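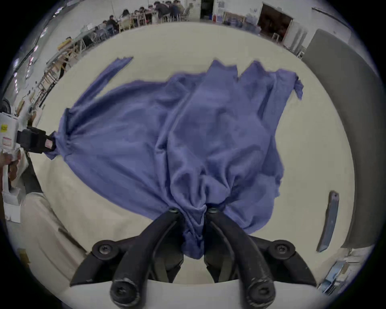

I have been folding T-shirts for most of my life and I am still bad at it. My method, if it deserves the word, is to hold the thing up by whatever bits come to hand, wait for it to look like a shirt, lose patience, and fold it in half anyway. The drawer then refuses to close and I lean on it with a hip.

The blue one is the worst offender. I say blue. The label on the shelf at Barbosa called it "dusk," my mother calls it purple, and in daylight it sits somewhere between the two and won't commit. It's soft, it's thin, it has about as much backbone as a pancake. Stiff shirts fold themselves, more or less. You could post a stiff shirt through a mail slot. A soft one has to be talked into every corner, and by the time you've talked it into the fourth, the first has wandered off.

I bought it in February, in the sale, along with a sweater I have since ruined. So it's had a good many trips through the wash, and every single time it comes out with one sleeve wrung into a rope. Always one. The other sleeve minds its own business. I've tried washing it inside out, I've tried the mesh bag, I've tried the delicate setting on our machine, which takes 63 minutes and makes a noise like somebody moving furniture in the next apartment. Same rope.

Last week I decided to be a grown-up about this and went looking for proper instructions. There is a page on the Prarnwood site (they sell drawer dividers, so they have an interest) called "The Only T-Shirt Fold You'll Ever Need." It has 2,139 comments. I read more of them than I should have. People have views on sleeves that I wouldn't dare hold about politics. There's a faction that folds in thirds and a faction that rolls, and a small bitter group in the middle who fold in thirds and then roll, and are disliked by both.

Step one, which all of them agree on, is "lay the shirt flat, face down, on a clean surface." Fine. Step two begins "with the sleeves now smooth," and I would like a word with whoever wrote that, as there's clearly a step and a half missing. How did the sleeves get smooth? Who did it, and are they available on laundry days?

So I've had to work out step one and a half for myself. It goes like this. Find the cuff. Don't pull the cuff, or all you do is make the rope tighter and longer. Put a hand flat on the shoulder, take hold of the cuff, and turn it back the way it came until the cloth gives up. Then work down toward the body, easing it open a bit at a time. If you've turned it the wrong way you will know, and you start again. I generally turn it the wrong way.

The surface matters too. I used to do all this on the table, and a table is fine for shirts with some character, but a thin one slides around and goes off the side the moment you look up. Something with a sheet over it is better. Cotton sits on cotton and stays there. The green sheet is a Milness one, bought as a set for far too much money, and it grips a T-shirt very nicely. It also wrinkles if you so much as breathe near it, and then you're standing there smoothing the sheet so that you can smooth the shirt, and wondering where it ends. 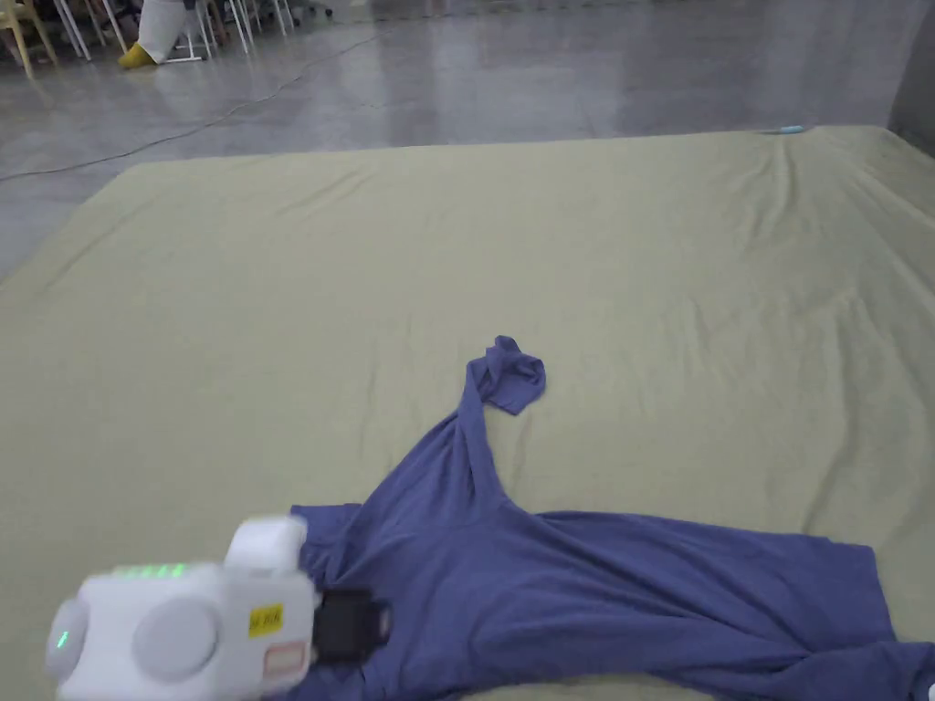 Drirkwood, in the comments under my last laundry post, holds that the whole business is wasted effort and that a thin T-shirt ought to go straight from the line onto a hanger, sleeves and all, and never meet a drawer in its life. Gravity does the work, the argument goes, and a sleeve that's left hanging overnight untwists by itself.

I've thought about this more than I'd like to admit. My objections are that I own 200 hangers' worth of clothes and a closet built for a person with one coat, and that soft shirts on hangers grow little points at the shoulders — I wore one to work once and looked as if I was starting to sprout wings. Against that, my way takes ages and the drawer still doesn't close.

I did try the hanger with the blue one, for a night. The sleeve came out better, I'll give Drirkwood that much. The shoulders had the points. I flattened them with a damp hand and folded it in thirds, and it's in the drawer now, second from the top, with the wrong side out.

The sweater is another story and I'll get to it when I'm less sore about it.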